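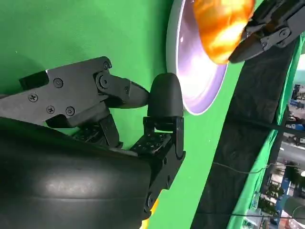

Two hands, one plate, and my doubts

Posted Wed 28 February

I have been against the second hand since May. I said so at the time, in writing, on the Kimgate workshop board, and I was outvoted by people who like symmetrical things. So we built a second hand. Parts came to $1,118, and that leaves out the screws Benedetta Colombo brought from home in a mint tin.

My argument was simple. One hand that can reliably put a round thing on a plate beats two hands that sometimes can. We didn't have the one hand yet. Doubling it struck me as a good way to double the number of linkages I have to tighten, and I'm the one who owns the small hex keys.

Graziella Grasso's argument was that one hand pushes and never really holds. Anything round just rolls away from it. She's right about that, which is annoying, but a raised edge on the table would have cost us a strip of wood.

Anyway, the rig is up, and it goes by Tolareck, a name I also voted against. The test is fruit. Pick it up, get it to the plate, let go without flattening it. I picked the green cloth so the plate would be easy for the cameras to find, and then spent an evening finding out how much trouble a fold in the cloth can make for a fingertip coming in low.

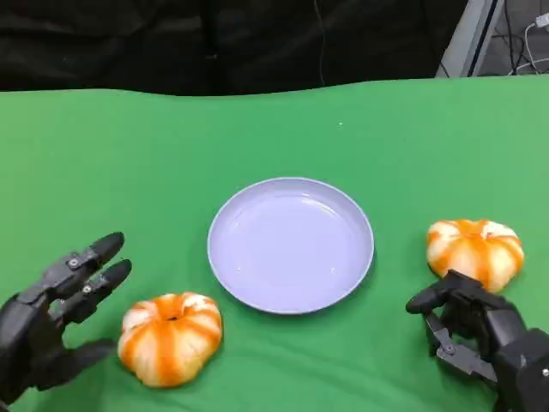 The part that bothers me is how we keep score. If the fingers close and the fruit ends up on the plate, everyone cheers and it goes down as a success. What if it landed there because it rolled? I've started a second column in the notebook for "would I bet money on it happening again," and that column is a lot emptier. We did 7 runs last session and I'd have bet on 4.

I also don't believe the wrist cameras are earning their keep. They're great for people, because you can see exactly how a grip looks up close. But once the hand is down on something, half the view is hand. Graziella says the software copes. Maybe it does! I'd like to see it cope with the head camera unplugged, and so far we keep running out of evening before anybody tries it.

What I will admit is that the fingertips are good. I wanted hard plastic ones, easy to print and easy to replace, and I was wrong. The ones we fitted have some grip, and a soft lumpy thing needs it.
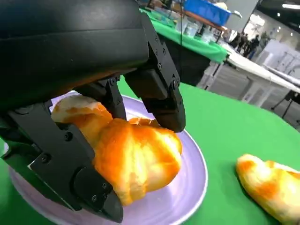
Peeled orange on the plate, seen from the wrist.

Next up is the left thumb joint, which has play in it that I can feel with my own thumb. Benedetta thinks a washer will fix it. I've ordered 5 in case she's right, and a new bearing in case she isn't.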